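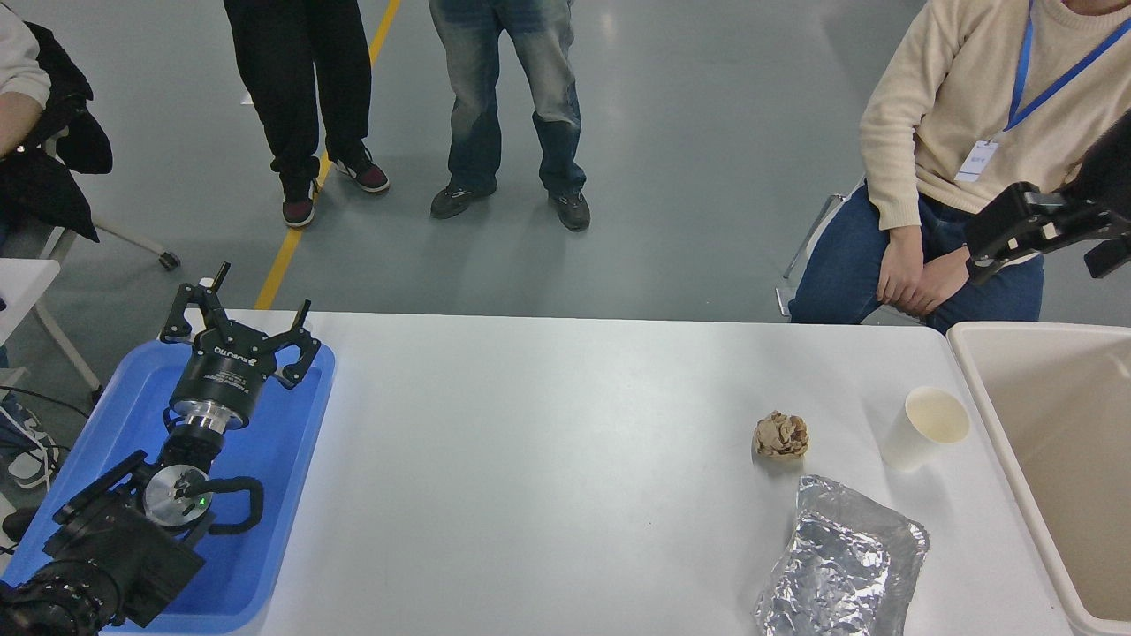
使い終わったモノの「分け方」を一緒に考える参加者募集!

紙コップ、くしゃくしゃに丸めた紙、折りたたんだアルミホイル。お昼ごはんのあとのテーブルに残りがちなものばかりですが、いざ捨てようとすると手が止まりませんか? 紙コップは紙でいいの? ホイルは汚れていたらどうする? 茶色い紙は丸めたままで大丈夫? わたしたちイルブリッジ分別ワークショップは、この「手が止まる数秒」がおもしろくてたまらない人たちの集まりです。

3月の回に向けて、新しい参加者を募集します。前回の参加者のみなさんからは「家に帰ってすぐ台所のゴミ箱を並べ替えた」「職場の給湯室の張り紙を書き直した」といううれしい便りが届いていて、運営側もすっかり張り切っています。はじめての方、大歓迎です!

■ 当日やること

折りたたみテーブルを囲んで、実際に紙コップや包み紙、ホイルなどを手に取りながら分けていきます。講義はほとんどありません。最初に進行役のセレステ・シモンエス(Celeste Simões)が10分ほど話したら、あとはずっと手を動かす時間です。

前半は「迷ったら口に出す」がルール。隣の人と意見が割れたら、割れたまま付箋に書いて貼っておいてください。前回いちばん盛り上がったのはホイルでした。平らに折るか、丸めてまとめるかで延々と話が続き、休憩時間がなくなりかけたほどです(今回は休憩、ちゃんと取ります)。

後半は、容器の置き場所を考えます。テーブルの上にトレーを置くのか、横に口の広い容器を置くのか。高さや距離が少し変わるだけで、手の伸ばし方がずいぶん変わるんです。自宅や職場の間取りを簡単にメモしてきてもらえると、話がぐっと具体的になります。

■ こんな方に来てほしい

・分別の張り紙を見て「結局どっち?」と思ったことがある方
・職場やサークルで片付け係になりがちな方
・イベントの運営で、毎回ゴミ置き場の設営に悩んでいる方
・細かいことを人と話し合うのが好きな方

知識や経験はいりません。むしろ「いつも全部いっしょに捨てていました」という方の話こそ聞きたいです。おひとりでも、お友達や同僚と一緒でもどうぞ。日本語と英語が混ざる会ですが、どちらか片方ができれば大丈夫。困ったら近くのスタッフに声をかけてください。

■ 募集の内容

テーブル数:5卓
時間:午後2時から4時半まで(受付は1時半から)
会場:エクソープ館 1階
参加費:無料
持ち物:筆記用具、あれば間取りのメモ

会場の床はコンクリートなので、けっこう冷えます。歩きやすい靴と、ひざ掛けか羽織れるものがあると安心です。立って作業する時間もありますが、椅子も用意しますので、座ったままの参加でもまったく問題ありません。袖が長い服の方は、まくりやすいものだと楽だと思います。

家から「これ、どう捨てるの?」というものを2点まで持ってきていただけます。洗って乾かしたものに限ります。割れたガラス、電池、スプレー缶は会場では扱えないので、現物の代わりにメモや写真でお願いします。持ってきたものは、終わったら各自でお持ち帰りください。

■ 設営スタッフも募集中

当日、少し早く来て準備を手伝ってくださる方も探しています。テーブルを広げ、容器を並べ、材料を各卓に配る仕事です。正午集合、軽食あり。片付けまで残れる方だと本当に助かります! 重いものはほとんどありませんが、折りたたみテーブルは必ず2人で運ぶことにしています。

■ 申し込み方法

申し込みフォームに、お名前、連絡先、参加か設営スタッフか(両方も可)を書いて送ってください。自由記入欄には、最近いちばん捨て方に迷ったものをぜひ。セレステが全部読んで、当日の材料選びに使います。

定員になり次第、受付を終了します。キャンセル待ちをご希望の方は、その旨をひとこと書き添えてください。車いすやベビーカーでお越しの方は、広めの席をご用意しますので、フォームでお知らせください。

みなさんの「迷ったもの」、楽しみにお待ちしています!

イルブリッジ分別ワークショップ 運営一同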